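El rizo de una toalla es una estructura de tres sistemas de hilos: urdimbre de fondo, urdimbre de rizo y trama. La altura del bucle depende de la diferencia de tensión entre las dos urdimbres, y de ella depende buena parte de lo que el usuario llama suavidad.

## La absorción no es el gramaje

En la tejeduría Echevarría, Tahsin Patwary ajusta los telares de rizo con un criterio poco comercial: primero la torsión, después el peso. Un hilo muy torcido resiste mejor el lavado, pero cierra los capilares por los que circula el agua. Un hilo de baja torsión absorbe antes y suelta más pelusa en los primeros ciclos.

El gramaje indica masa por unidad de superficie -- nada más. Dos toallas del mismo peso pueden comportarse de forma opuesta si una lleva suavizante de silicona en el acabado. La silicona recubre la fibra y retrasa la entrada del agua; el tacto en tienda mejora y el secado empeora.

Sobre la cama, el conflicto es parecido. Una sábana a rayas anchas y una toalla beige grisácea comparten a menudo colada, aunque el rizo retiene más agua y prolonga el secado del conjunto.

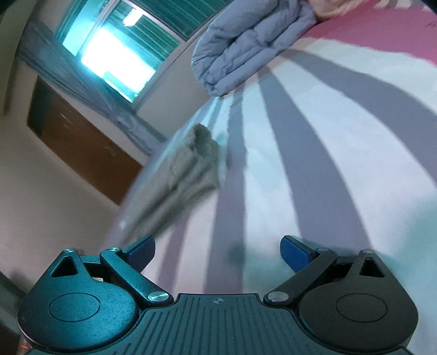

## Lavado y recuperación del bucle

Debashish Saha, responsable de ensayos en Fudine, recomienda 2 lavados sin suavizante antes del primer uso. El objetivo es retirar restos de encolado y permitir que el bucle se abra.

El secado al aire deja el rizo rígido por los puentes de agua que se forman entre fibras. Basta sacudir la pieza a mano 5 veces, todavía húmeda, para separar los bucles. El planchado los aplasta y conviene evitarlo -- también en las cenefas, que encogen a distinto ritmo que el cuerpo de la toalla.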